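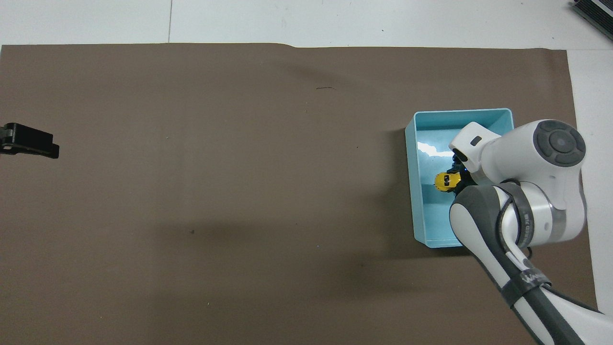

4.2 The Tall-Tale Biography

6 min read
Last updated November 6, 2019

The mock biographies in the Arkivwood collection kill off their guardians early. Of 60 lives we read, nine lose a parent by the second sentence, usually to livestock. Agbeko calls this "clearing the porch" – the hero can't go anywhere until the grown-ups are gone. Grarnik, raised by a bell and orphaned by a louder one, is the purest case. Ametepe keeps both parents to the end, and readers found it the least believable of the lot.

Figure 3. Toy car in a blue bin.

Dates behave no better. Sterex is born in July twice, a page apart, and seems to have enjoyed the second one more. We coded both births as sincere.

1,454 shares · 6 comments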